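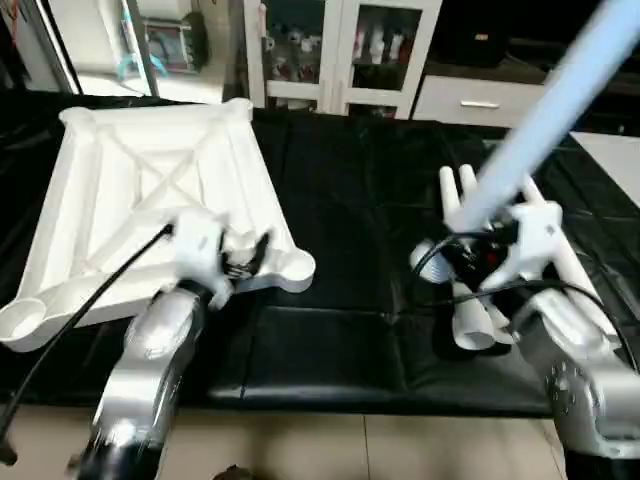
Staltero to ship molded trays in March

Staltero will begin deliveries of its white square tray in March, product lead Malsha Saha said Friday. Two diagonal ribs cross inside the raised rim and divide the interior into triangular sections. The first run is 300 units. 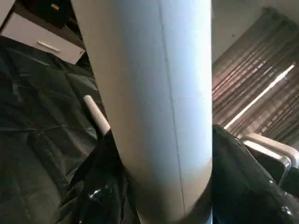 Cylinders to follow

A matching white cylinder, rounded at one end, goes to Brunner for load checks — 70 pieces at first, 1,000 if the order is confirmed.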